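Stumamora Film Archive Completes Restoration of Short Documentary "Flollus"

Restored version to be available for non-theatrical booking; new subtitles and study notes included

2023-03-09

The Stumamora Film Archive today announced the completion of its restoration of "Flollus", a short documentary on salt carriers and the songs that accompanied their work. The restored version replaces the video transfer that has been in circulation through schools, libraries and community screening programs. Booking requests are open to non-commercial exhibitors, and theatrical terms are available on application.

"Flollus" runs 39 minutes and was shot on 16mm reversal stock by the Başaran film unit, a small production group that made commissioned and independent documentaries before closing its office and depositing its materials with the archive. The film takes its title from the refrain of a walking song performed in the opening reel. It has no narrator. Its structure follows the stages of the carrying season, with song texts used in place of commentary and with intertitles marking each change of location.

The deposit consisted of the edited camera original, a separate magnetic soundtrack, two projection prints and a quantity of unedited material. The camera original was selected as the primary picture source. One of the projection prints supplied short sections at the head of the second reel, where the original had perforation damage that prevented stable transport through the scanner. The second print was used only as a reference for color and for the placement of the intertitles.

Picture work was carried out by Restix, a restoration laboratory that handles small-gauge and 16mm elements. The film was inspected by hand, repaired at weak splices, cleaned and scanned. Digital work was limited to stabilization, removal of dust and scratches, and correction of color fading. Grain was retained. Scratches judged to have been present in the camera at the time of shooting were left in place, in line with the archive's written policy on production defects.
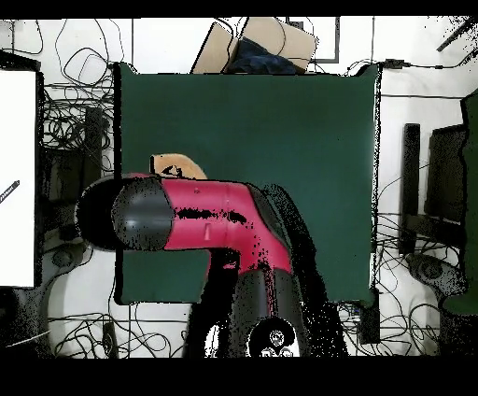 Reading time: 6 minutes

The soundtrack required more extensive treatment than the picture. The magnetic element had shrunk along its length and no longer matched the running time of the edited original. Restix transferred the track at a constant speed, then divided it at the points where the original editor had made physical joins, and each section was aligned separately with the picture. Pitch was checked against the unedited location tapes. Low-frequency hum was reduced. Wind noise was reduced only in passages where it obscured the sung words.

"The songs carry the information in this film, and the existing video copy made many of them difficult to follow," said Hakim Govindasamy, head of collections at the Stumamora Film Archive. "Our first requirement was that every verse should be audible at normal playback level. The second was that the track should still sound like a location recording made with the equipment of its period."

New English subtitles have been prepared from the restored soundtrack. Earlier copies carried a partial translation that covered the intertitles and the first two songs. The new version translates all sung and spoken material, including exchanges between carriers recorded at the weighing station. Where a word could not be established with confidence, the subtitle gives the original term and the study notes list the possible readings.

About the film

"Flollus" opens at the evaporation pans before sunrise and follows a group of carriers inland to the weighing station. The middle section is devoted to the songs themselves, which are performed first at walking pace and then seated, with an older singer correcting the order of verses. The final reel documents the return journey and closes on an unaccompanied version of the title song. The Başaran unit recorded most of the sound separately from the picture, and synchronous dialogue appears only in the weighing station sequence.

The film was first shown in a program of short documentaries and was later distributed on a single 16mm print. A video transfer was made from that print. The transfer cropped the image on all sides, omitted the end credits and placed the reel change in the middle of a song. Copies made from it have been the only means of seeing the film outside the archive. The restored version reinstates the full image area and the credits, which identify the singers by name, and presents the song at the reel change without interruption.

The unit's production notebooks, also part of the deposit, helped to resolve several questions about the order of shots. The surviving prints differ from each other in the placement of two intertitles. The notebooks record a correction made after the first print was struck, and the restoration follows the corrected order. Both arrangements are documented in the restoration report.

Unedited material

The deposit includes over 3000 feet of unedited film that was not used in the finished documentary. It has been inspected and rehoused but is not part of the present release. The archive has made a basic access scan for researchers, who may view it on the premises by appointment. The scan is silent. Matching location tapes exist for part of the material, and a shot list linking film rolls to tapes is in preparation.

No decision has been made on publication of the unedited film. Questions of performer consent remain open for a number of the recordings, and the archive is seeking contact with relatives of the singers named in the production notebooks. Information may be sent to the collections office at the address used for general inquiries.

Availability

The restored film is offered as a DCP and as a high-definition file. Both carry optional English subtitles. A version with descriptive captions for deaf and hard-of-hearing audiences is available in the file format only. The restored film has not been printed back to 16mm, and the surviving projection prints have been withdrawn from loan.

The first public screening will take place in October at the archive's screening room, followed by a technical presentation on the alignment of the soundtrack. Non-theatrical bookings may be scheduled for any date after that screening. Educational institutions that hold the earlier video copy may exchange it for the new file without a license fee, provided that the original license is still in force. Returned copies will be kept for reference and will not be reissued.

Each booking includes a set of study notes in PDF form. The notes contain the full song texts in the original language and in English, a map of the carrying route, a short history of the production and a summary of the restoration. The complete restoration report, with a list of all sections taken from the projection print, is available separately on request.

Requests for preview access should state the name of the institution, the intended use and the preferred format. Preview files are watermarked and expire after the viewing period stated in the confirmation message. Press stills taken from the restored scan are available in color and may be reproduced without charge in connection with coverage of the film. Stills should be credited to the Stumamora Film Archive and the Başaran film unit.

About the Stumamora Film Archive

The Stumamora Film Archive collects, preserves and provides access to documentary and nonfiction film, with an emphasis on work produced outside the major studios and broadcasters. Its holdings include edited films, outtakes, sound recordings and production papers. The archive operates a screening room and a research viewing service and lends titles to schools, libraries and film societies.

About Restix

Restix is a film laboratory specializing in the inspection, repair, scanning and digital restoration of small-gauge and 16mm film, and in the transfer of magnetic sound elements. Its clients include archives, libraries and independent filmmakers.

Media contact

Press Office, Stumamora Film Archive
Preview files, stills and interview requests: please mark the subject line "Flollus restoration"

###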